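Balbridge Teleoperation Working Group
Minutes of the meeting held Fri 27 October, Hudine lab, ground floor

Present: Manouchehr Rezaei (chair), Ningsih Pangaribuan, Merja Riihimäki, Ruxandra Dumitrescu (minutes)
Apologies: Margareta Enache

1. Minutes of the previous meeting

Accepted with one correction. Under item 4, "leader arm" should read "follower arm" in both places. Ruxandra to correct the file copy.

2. Actions carried forward

2.1 Spare finger pads. Ordered and received. Stored in the second drawer under the bench, in the bag marked Tistow. Closed.

2.2 Leader arm calibration. Merja repeated the zeroing procedure on both leader arms. The left elbow joint still reads 2 degrees off at the home position. The offset is constant and can be handled in the configuration file. Merja will enter it there and add a comment with the reason. Open until the comment is in.

2.3 Session log template. Ningsih circulated a new version with a separate field for operator and a separate field for garment. Manouchehr asked for a free text field as well. Agreed. Open.

2.4 Emergency stop placement. The stop button now sits on the operator's side and can be reached without letting go of both leader arms. Closed.

3. Folding task, status of demonstrations

3.1 Ningsih reported. All recordings since the last meeting were made by remote control with the leader arms. Hand guiding was dropped for two-arm work in April and there is no plan to bring it back for folding. One person cannot guide two arms and keep the cloth under tension. It remains in use for single-arm pick and place.

3.2 The set has 20 accepted episodes for the short-sleeved shirt and 13 for the long-sleeved shirt. A further 18 were recorded and rejected. Main reasons for rejection were a pause of several seconds in the middle of a fold, and a regrasp that the operator did not intend. Merja asked whether the pauses could be trimmed. Manouchehr was against it, as trimming leaves a jump in joint velocity where the two ends meet. Rejected episodes will be kept in a separate folder and not edited.

3.3 Discussion of the sleeve step. Ningsih folds both sleeves at the same time. Margareta, in written comments sent before the meeting, folds one and then the other. Both give an acceptable result, but mixing them in one set makes the order of steps ambiguous for training. Agreed that the sleeves are folded one after the other, left arm first. Recordings with both sleeves at once are to be tagged, not deleted.

3.4 Dark garments. Ruxandra noted that creases and the edges of overlapping layers are hard to make out on black cloth in the operator's camera view. Operators slow down at the second fold and sometimes pick up one layer when they need two. Raising the exposure helps with the cloth but washes out the white table. Agreed to leave exposure fixed for the current set so that the episodes stay comparable. Lighting will be looked at separately under item 5.

3.5 End of episode. There was no common rule for when to stop recording. Some operators stop as soon as the last fold is down, others after the arms have gone back to the rest pose. Agreed rule:

The last fold is laid down and the cloth released.
Both grippers are opened fully and moved clear to the sides of the garment, staying low over the table.
The pose is held for two seconds.
Recording is stopped with the foot pedal. The return to rest is not recorded.
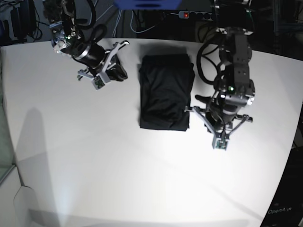

Manouchehr asked that operators do not smooth the garment with the gripper after release. It looks tidy, but the fingers catch on the cloth and the motion varies a great deal from one person to the next. Slight creases are acceptable. An episode counts as good if the outline is close to a rectangle and no sleeve sticks out. Ningsih will put this wording in the operator sheet.

3.6 Merja raised cable routing. With the arms brought in low and toward the center, the slack can swing over the work area. A shorter loop would pull at full reach. She will try a clip at the elbow on one arm and report back before changing the other.

4. Operator training

Two new operators start next month. Each will do a half day on the Haddadin exercise set (block stacking, then towel) before touching shirts. Practice runs are logged but do not go into the folding set. Ningsih to supervise the first day, Margareta the second, subject to her confirming.

5. Lighting

Shadows from the arms fall across the table and move with them. Ruxandra proposed a second diffuse lamp. Manouchehr would prefer to finish the current set first — any change now splits the data. Deferred to the next meeting.

6. Any other business

Disk space on the recording machine is low. Merja to move the single-arm data to the archive.

Actions

Ruxandra: correct previous minutes; get a price for the lamp.
Merja: offset comment in configuration file; cable clip trial; archive single-arm data.
Ningsih: free text field in log template; operator sheet with sleeve order and end of episode rule; tag the two-sleeve recordings.
Margareta: confirm the second training day.

Next meeting: same room, date to be set by email once Margareta is back.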